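Setumeo bench kit, two-arm version: long-term review

Filed under: Automation, Laundry

The Setumeo is sold as a two-arm laundry handling kit for small workrooms: alterations, linen hire, anything with a steady stream of mixed garments. I have had one on loan since November. The question I set out to answer was narrow. Can it take crumpled clothing from a surface, separate it by item, and fold it to a standard a customer would accept?

Assembly took most of an afternoon. The manual is adequate on the mechanical side and thin on cable routing. Calibration is done through Jullo, the vendor's control software, which needs a wired connection and will not resume a job after a dropout. Budget a second session for tuning grip force, as the default closes too hard on knits.
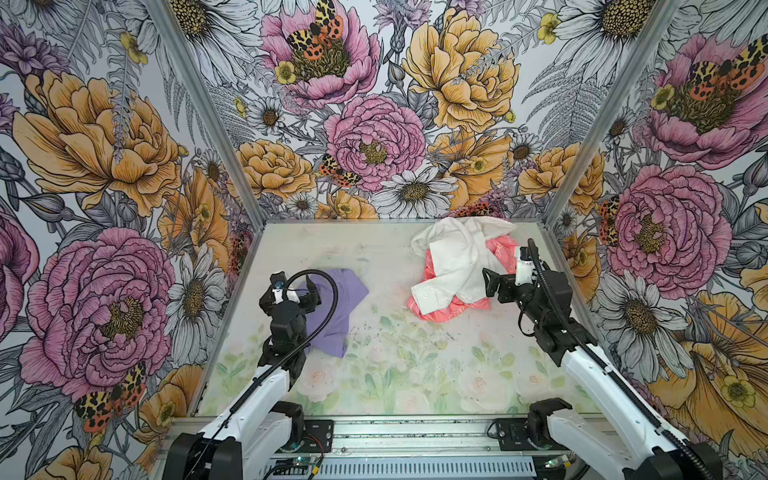
Separation is the hard part of laundry, and it was the part I tested most. A single towel laid out square is a solved problem for most kits at this price. Mixed garments are a different matter, particularly where one item lies over another. A white button-up shirt crumpled on top of something coral-pink is a fair sample of the difficulty: the collar and the cuff are good features to grasp, but the lower garment tends to travel with the shirt when the arm lifts. Over the full trial I logged 2,358 pick attempts on mixed piles, and 1,356 of them ended with exactly one item in the gripper. The remainder were either empty grasps or doubles. A new hire at a laundry counter would do better in the first hour.

Heavier fabrics gave the best results. Fleece stands up in ridges when it is dropped, and a ridge gives the fingers something to close on. Thin cotton collapses flat and the tips skate across it. Jullo has a setting labelled "surface search" which lowers the gripper in small steps until it detects contact. It helps with cotton and adds considerable time to every pick.

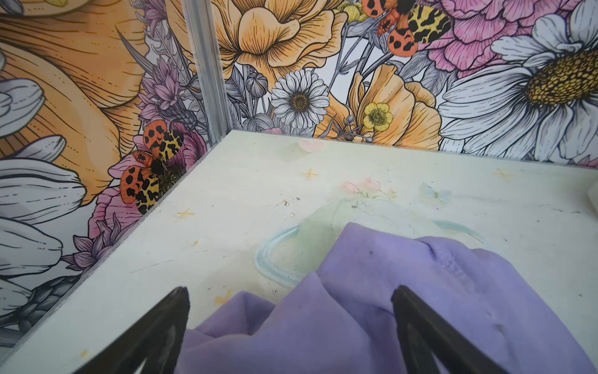
Folding speed is poor. A plain T-shirt, already flat, averaged 38 seconds. A long-sleeved shirt starting from a heap could take several minutes, and a good share of those were abandoned by the software at the sleeve stage. Fold quality on the completed ones was acceptable for a drawer and not for a shelf. The colour of the garment made no measurable difference, but patterned fabric lowered the rate at which the software found an edge.

Milovan Vlachou, who runs a linen hire business, used the kit for a fortnight and reached a similar view. He kept it on napkins and took it off everything else. Jeanine Boersma compared it with the older Mahasneh single-arm unit in her alterations shop and preferred the Mahasneh for sorting. With one arm there is less to go wrong, and she found its release cleaner.

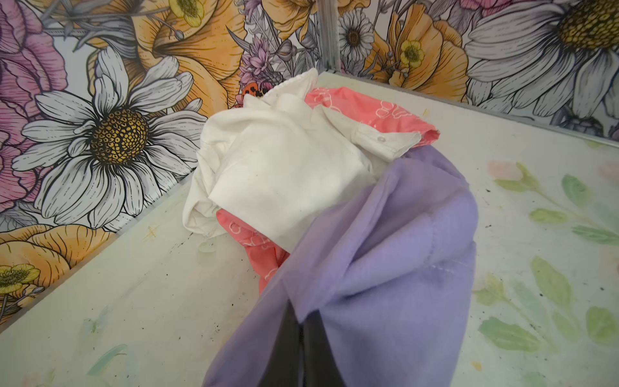

Release deserves its own note. Soft, bulky fabric wraps around the fingers during a lift and does not always fall away when they open. The firmware's answer is a short shake, which works on light items and undoes the fold on heavy ones. I fitted Flulov replacement finger pads partway through the trial. They shed fleece more readily but lost some grip on cotton, and I went back to the stock pads for the shirt tests.

Noise is low enough for a shared room. Lint collects at the finger joints and should be brushed out at the end of each shift. Spare pads ship in packs of 2.

Pros: solid mounting, good on fleece and towelling, quiet, readable logs.

Cons: slow, weak on layered piles, no resume after dropout, default grip force too high.

Recommended for flat linen in a single size. For household washing or mixed garments, I would wait for the next version of the software and test it again before paying for the hardware.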